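Home Tickets Wiki Parts Log in

Ticket 11: Gripper drops out under load, left finger lags
Opened by: Teodor Haugen
Assigned to: Sheldon Landry
Project: Tesberg hand gripper
Status: open, waiting on parts

Teodor Haugen
The left finger closes later than the right one. On soft things you don't notice. On anything with a hard, smooth shell the right finger gets there first and pushes the object over before the left one makes contact. I also get a dropout in the log when both fingers squeeze hard. The servo stops reporting, then comes back on its own.

Firmware is the build from April. Same behavior on the bench supply and on the battery.

Sheldon Landry
Two separate problems, I think. Do the dropout first. What does the supply read when it happens? And is the servo lead still the long one Tanner made up?

Teodor Haugen
Yes, still the long lead. Current limit on the supply was set to 800 mA. I raised it and the dropout went away on the bench supply but not on the battery.

Sheldon Landry
Then it's voltage drop in the lead. Shorten it and put a capacitor across the servo end. There are some in the drawer marked Cloutier. Don't take the ones in the open tray, those came out of old boards.

Teodor Haugen
Lead shortened, capacitor fitted. Ran 100 close-and-hold cycles on battery with no dropout. I'm calling that half fixed for good.

The lag is still there. I swapped the two linkage arms left to right and the lag stayed on the left, so it isn't the arms. Zeroed both fingers against the Bonex gauge block and it came back after a few cycles.

Tanner MacLeod
Check the screws on the left mounting plate. When I printed those plates I opened up the holes on one of them by hand and I don't remember which side it went on. If the plate can shift, the marker shifts with it and the tracking will read the finger as further open than it is.

Teodor Haugen
Took the finger off. Two of the holes are oval. With the screws tight I can still rock the plate with a fingernail. Put washers under them for now and went through the grasp list again, chargers and plugs this time.
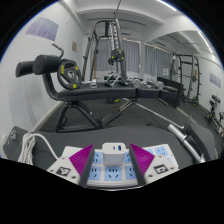

With the washers the fingers arrive together most of the time. If I push sideways on the left one it still creeps, so I'd like a proper plate before I trust any of the numbers. The magenta inserts can stay as they are — I looked at the ribs on both and found no splits.

Hélène Gosselin
I can print a new left plate in the same file Tanner used, holes at drawing size. Does it need to be the same color?

Teodor Haugen
No, any color. Please leave the marker pocket alone.

Sheldon Landry
Before you refit it, clear the stored zero in Trutonow. It keeps the old offset otherwise and you'll be chasing the lag again. Leave this open until the new plate has done the same cycle run.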